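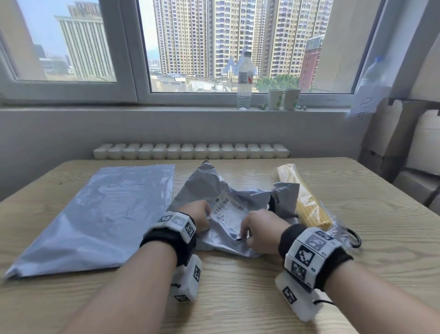
Gray mailer, opening, Poria branch workroom.

January 11, 2018

Returns-by-mail and shelf prep for the Poria reopening.

Sorter: bin 4 still rejects thin picture books. Raised the induction guide and reran the same cart. Rejects dropped on paperbacks, no change on board books. Left the guide at the new height. Yupin Siriwan thinks the tag reader is timing out before the book clears the belt. Will log read times tomorrow with the lid off.

Tags: 601 items retagged since October, all juvenile nonfiction. 7 failed verification at the desk pad. Pulled the old tags on those and put the new ones inside the back cover, away from the foil on the jacket. All 7 read after that. Foil jackets should go on a separate cart from now on.

Shelving: the Grellmont uprights on the second floor are drilled on a different pitch from the ones we moved over from Lyons. Shelves don't interchange. Remo Fontana marked the Lyons bays with blue tape - do not mix clips between them. Reading-room bays are 30 mm too close to the radiator cover on the garden side. Prolummont says the cover can be shortened, no price yet.

Mail returns: label scan is slow if the bag is wrinkled over the barcode. Flatten first, then scan. Keep the label until the item shows as checked in. Two records were closed against the wrong branch last month and we had no label to trace them with.

Open: read times on bin 4, clip order for Lyons bays, price on radiator cover.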